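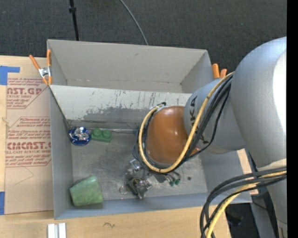
Working next to a picking arm: bench tips from the Wanstead shop

These notes are for people whose sorting bench now has an arm on it. Hand sorters at Wanstead used to empty a tote in one go. With the arm doing the picking, the job becomes loading, clearing and checking, and most lost time comes from the bin and the cables.

Fix the bin. A bin that shifts a little throws off every pick after it. Spring clamps on opposite sides hold well enough on a wooden top and come off in seconds. Check them at the start of each shift.

Load mixed items in one layer. Cups, toy blocks and small parts can share a compartment if they do not overlap. Cups lying on their side tend to roll, so set them near a wall. Keep thin rods and loose wire for hand sorting.

Leave slack in the cables. Move the wrist through its full range at low speed and watch the bundle at the tightest bend. Retie anything that drags over the rim. A strand hanging outside the bundle will catch sooner or later.

Clear the bin by hand every 100 picks. Stop the arm first and wait for the stop light. Small pieces collect at the foot of a sloping panel, where fingers reach them more easily than a gripper does.

Expect scuffed paint. Scratches on the bin do no harm until they confuse the vision software. Skundport bins can be repainted in matte gray; allow 24 hours before use.

Keep sheet stock off the bench. Acrylic should stay in its paper until it is cut, and it stores better in the rack.

Write down the misses. The Javau log sheet has 20 lines, enough for a normal shift. Enter the item, the compartment and what the gripper did. In December the bench logged 1,392 picks in one week, and the sheets were what showed which items to send back to hand sorting.

Rotate the checker. Watching an arm is more tiring than sorting. Swap at each break, and have the next person read the log before taking over.

Updated June 2018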